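Forkden Makers Board > Out and About > Open day at Geerts, who else went?

plumbline35
Posted 11 February 2018

Well, I finally made it over to the Geerts open day in Dreddale, after missing the one in December with a cold that would not quit. I figured I'd write it up while it's fresh, and I'd love to hear from anyone else who was there (I'm sure I walked right past a few of you).

First, parking. Go to the lot behind the building, not the one out front. I circled for ages and then found out the back lot had plenty of room the whole time. They had coffee and little almond cookies at the door, and the young woman at the desk was so patient with my questions that I went back at the end just to thank her.

The ground floor was the packing line, same as in the newsletter. It's fun to watch and very loud. I spent most of my visit upstairs, though, where the Naner group had their household arm. They do a lot of their work in simulation, so one half of the room was a big screen and the other half was the real arm on a bench. You could sit down, take the controller, and try to pick things up off a cabinet on the screen. I got 2 turns because the line was short by then. I dropped everything both times and had a wonderful afternoon!

tinsnips_mo
Went in the morning with my nephew, who is at the age where he'll watch anything that moves. We loved the packing line. Upstairs lost him a bit, and I have to say it lost me too. I drove 34 miles and I wanted to see machines, and half of that room was a computer picture of a cabinet. I can see a computer picture at home in my slippers.

plumbline35
Fair enough, and I did hear a gentleman behind me grumbling the same thing. But did you get a turn on the controller? I thought it was dull too until I had it in my hands. You have such a good sense of where your own fingers are, and then you're looking past these big black fingers on a screen and suddenly you can't tell if you're an inch above the thing or a foot.

tinsnips_mo
No, the line was out to the stairs when we were up there. Maybe that's what soured me.

oldgearbag
I was there too, the one in the green cap asking too many questions about grip force. I come down on plumbline's side here. I ran a pick and place machine for a good part of my working life, and every new part meant stopping it and fiddling for half a day. The Naner fellow told our little bunch that they had run 3,000 practice grabs on that cabinet before they let the real arm try one. You couldn't do that on a bench without wearing something out, most likely yourself.

Where I'd argue with them is the view. They had it tipped over so far that my neck hurt. I asked if you could level it out, and he said that's how the hand sees it when the wrist is turned, so that's what you get. I still think a visitor should get a second, ordinary view on the side.

quiltnbolts
I couldn't go (grandbaby duty, no complaints at all) and I'm enjoying this so much. Can somebody explain the tipped over part? I'm trying to imagine it and all I come up with is a cabinet falling on the robot.

plumbline35
Ha, no, the cabinet was perfectly safe! You're looking down on it from the hand's side of things, so the furniture runs off at a slant. They let us save a still at the desk on the way out, so here's mine.

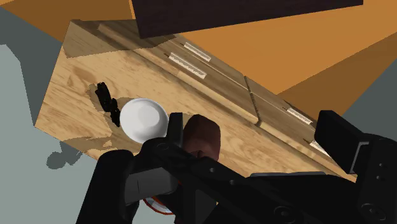
Naner's simulated cabinet as the gripper sees it, with the white ball, or maybe bowl, right up by the black fingers.

quiltnbolts
Oh, now I get it! Those are drawer handles, the white bars? I had to turn my tablet to be sure. What is the reddish brown thing in between the fingers, a mug?

plumbline35
I took it for a mug, but don't hold me to that. The red and white one underneath I never did figure out. I was going for the white one myself and kept knocking into it.

tinsnips_mo
All right, I'll admit that's harder than I gave it credit for. I can't tell how far down anything is either. I'd still put the real arm first and the screen second if it were my open day. Kids want to see the real one move.

oldgearbag
No argument about the kids. But look at how much of that view is gripper. If you learned to work a drawer with that much hardware in the way, a clear view would feel like a vacation. I'd have liked to see them open one of those drawers, and they only did objects on top while I was there.

plumbline35
Same when I was up there. I'll ask about drawers next time. The lady at the desk said to put our names down early for the next one, and I put down two spots, so quiltnbolts, if you can get a day off from that grandbaby, one of them is yours. I'll drive, and we're parking in back.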